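Bread and Its Neighbors, Week 5: Enriched Doughs
Evening course, Abernathy Hall kitchen
Handout for 2 May 2023

Hello again, everyone, and thank you for bringing back the proofing baskets (I think I have nearly all of them now!). Last week was all flour, water, salt and yeast, and this week we get to be a good deal more generous. An enriched dough is one with fat, sugar, eggs or milk added, sometimes all four, and once you get to know one of them you will start to recognize its cousins everywhere, from dinner rolls to the holiday loaves some of you grew up with.

Let me start with what the fat does, because it answers most of the questions I got by email. Gluten forms when the proteins in flour get wet and are worked together. Butter coats those proteins and gets in their way, so if you add it at the beginning you will be kneading for a very long time and grumbling at me the whole while. Mix everything else first, knead until the dough is smooth and a bit stretchy, and then work in soft butter a spoonful at a time. It will look like a greasy mess halfway through. Please keep going!

Sugar is a little different. A small amount is fine for the yeast, but a lot of it pulls water away from the cells and slows them down, and so a sweet dough can sit there looking sleepy long after a plain one would have doubled. Give it 90 minutes before you start to worry, and go by the size of the dough more than by the clock. Milk and eggs bring color, tenderness and a softer crumb, and they help a roll stay pleasant into the next day.
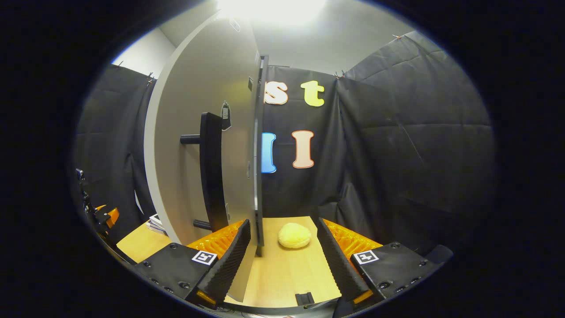
Shaping and baking

We'll divide the dough into 12 pieces, and I would love for you to weigh them, even if you trust your eye. Cup your hand over each piece and roll it in small circles on a bare counter, with hardly any flour, so the bottom catches and the top pulls tight. Cover and let them rise again until a gentle poke springs back slowly. Sugar and egg brown fast, so keep a sheet of foil nearby.

For next time

Read the Schumacher chapter on starters (Fitzgerald Schumacher, pages 29 to 38) and bring a clean jar with a lid.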